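4. Setting up the kitchen scale

The Gradon 604 is a decent flat scale sold with a lot of big promises. Treat the claims on the carton with some doubt and follow the steps below, which Nasrin Abbasi and I wrote after trying the maker's own leaflet and giving up on page two.

4.1 Before first use

1. Slide the battery cover off and pull out the paper tab. Fit the cover until it clicks.

2. Put the scale on a hard, level surface. The leaflet says any surface will do. It won't — a tea towel underneath is enough to throw the reading.

3. Press ON and wait for the zero to stop flickering.

Note: The "instant start" takes a few seconds. Leave the plate alone until it settles.

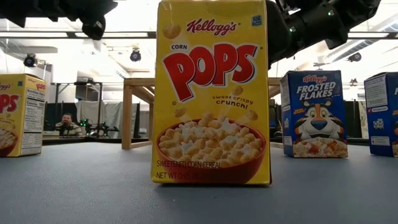
4. Hold UNIT until the display shows g. It goes back to ounces whenever the battery is changed, whatever the leaflet tells you.

5. Place an empty bowl on the plate and press TARE. The display should return to zero. If it shows a minus figure, lift the bowl off and start again from step 3.

6. Pour slowly. Small amounts added one pinch at a time may not register, so weigh anything under 20 g in one go.

Caution: Do not load more than 2000 g, bowl included. The display shows Err above this, but I wouldn't trust the warning to come on in time to save the sensor.

4.2 Weighing a breakfast portion

1. Tare your usual bowl.

2. Pour what you would normally eat, without looking at the display.

3. Now look. Many cereal packets give 30 g as a serving, and very few people I know pour that.

4. Write down your own figure and use that one from now on.
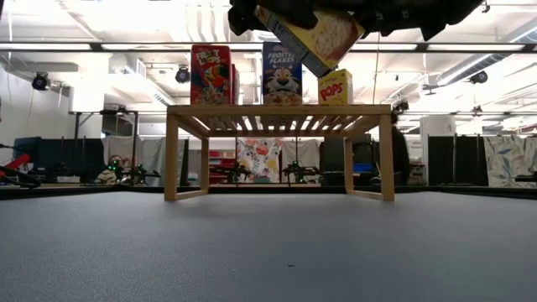

4.3 The Onside app

Optional, and in my view not worth the bother. Pouran Golestani got it to pair on her third try and it lost her saved bowls by September. If you still want it:

1. Hold TARE and UNIT together until the light blinks.

2. Open the app, choose Add Scale and pick 604 from the list.

3. Say no to the newsletter.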